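消臭剤「Rirkik」ゴミ箱用 置くだけタイプ 100g

販売元:Clargate
内容量:100g(詰め替え用は200g)
使用期間の目安:5週間
価格:1555円(税込)
当店評価:条件つきでおすすめ

当店ではメーカーの宣伝文句をそのまま載せないことにしています。Rirkikのパッケージには「ニオイの元から断つ」とありますが、元から断ちたいならゴミを捨てればいい話で、消臭剤の役目はその手前にあります。そのつもりで読んでください。

中身は活性炭と植物抽出物を混ぜた粒です。植物抽出物が何の植物なのか、Clargateに二度問い合わせましたが、返ってきたのは「複数の植物由来成分」という回答でした。活性炭が入っているのは確かなので、効いているとすれば大半はそちらの働きではないかと疑っています。香りはほぼありません。香料でごまかす製品よりはましです。

使い方は、外装をはがして不織布の小袋をゴミ箱の底に置くだけです。袋をかぶせて使うゴミ箱なら、袋の内側ではなく、袋と本体の間に入れます。内側に入れると次のゴミ出しで一緒に捨ててしまいます。店の者が初日にやりました。
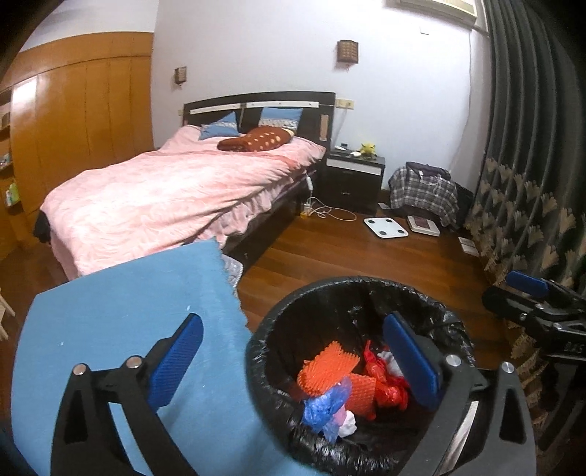 消臭剤が本当に必要かどうかは、何を捨てているかで決まります。台所の生ゴミなら、正直なところ100gでは足りません。夏場に魚のアラを入れて試したときは、翌朝にはもう負けていました。向いているのは寝室や書斎の小さめのゴミ箱です。丸い黒のゴミ箱に黒いポリ袋をかけ、果物を包むオレンジ色の発泡ネットや、くしゃくしゃにした赤や青のポリ袋、ティッシュの切れ端を入れておく、といった程度の使い方なら、Rirkikの守備範囲に収まるでしょう。ただし果物の皮や芯まで同じところに捨てる方は、消臭剤を買う前に袋を替える回数を増やしてみてください。そのほうが安上がりです。

使用期間の「5週間」も額面どおりには受け取れません。条件の欄には小さく「室温、密閉に近い状態」とあります。フタのないゴミ箱は密閉に近いとは言えないので、表示より短くなるものと考えてください。交換時期を知らせる色の変化もなく、小袋に交換日を書く欄があるだけです。油性ペンで書けます。水性だとにじみます。

他社品との比較
Losuvgateの「Amoah」は貼りつけ式で、フタの裏に付けるタイプです。フタ付きならAmoahのほうが場所を取りませんが、粘着が弱く、表面がざらついたフタでは落ちました。フタなしのゴミ箱にはそもそも使えません。価格はRirkikより安く、香りは強めです。石けんの香りとのことですが、当店では意見が割れました。

お客様の声
「半信半疑で買いました。書斎では違いがわかりますが、台所では全然です。説明文にそう書いてあったので文句はありません。詰め替えの袋は開けにくいです」(Erdal Karaca様)

詰め替え用の開けにくさは当店でも確認しています。切り込みがあっても手ではまっすぐ切れないので、はさみを使ってください。メーカーによれば5月出荷分から袋を変えるそうですが、現物を見るまでは何とも言えません。

ご注意
食品ではありません。小さなお子様やペットの手の届く場所では使用しないでください。濡れた小袋は乾かしても元どおりにはなりません。開封後の返品はお受けできません。

掲載内容は2024年1月時点のものです。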